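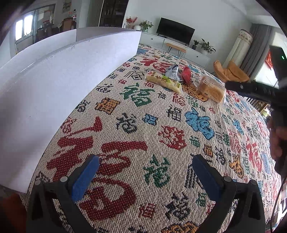 Two grippers, four groceries and a very busy cloth.

News > Software > Perception

12 September 2022
By Jean Guthrie

The segmentation model had a good summer. It was trained on plain tabletops, it was tested on plain tabletops, and it scored so well on plain tabletops that people began to speak of it as finished. Then Felista Sang put a cloth covered in 福 on the table, in every colour and style of brushwork going, and the model found groceries everywhere.

It was especially taken with the large red character, which it boxed with great confidence as a packet. To be fair to it, there is a small red plastic packet on the cloth as well. It missed that one.

So Pruven, our labelling and replay tool, has spent the past fortnight being rewritten around the idea that a printed shape does not stand up. The old version looked at each picture by itself and asked what was in it. The new one takes a short run of views from the moving gripper, fits the cloth as a surface, and asks what refuses to lie down with it. Bread in a bag is easy. A snack bar in a clear wrapper is less so, as the wrapper shines and the depth estimate goes off somewhere of its own. The crumpled white packet sits in between, and changes its mind depending on the light.

Felista has also added a mask for the gripper's own fingers. We had one before, drawn by hand in May, and it was very nearly the right shape. The blue pads are now tracked as they open and close, so the planner no longer tries to pick up its own fingertips. This used to happen more than we put in the report.

Second grippers remain a sore point. With two in use, each view may contain the other tool and the hand holding it, and both have to be kept out of the object list without throwing away whatever is underneath. The handle passing just above the bread is the sort of case we mean. For now Pruven marks the area as unknown and waits for a better view — the planner finds this maddening and sulks for up to 12 frames before asking again.

The new build is on the Narnilby server under "replay-next". Please don't point it at the old label files. It will open them quite happily and then save over them. A converter is being written by Nwachukwu, the smaller of our two build machines, in the sense that it runs the script Felista left on it and we all hope.

Comments

Esen: Does the surface fit cope with creases? Ours are mostly creases.

Felista Sang: Gentle ones, yes. A proper fold still comes out as a small loaf.

tomasz_k: Opened the old label files before reading to the end. Is there a backup?

Jean Guthrie: There is, from Friday. I have moved the warning to the login page.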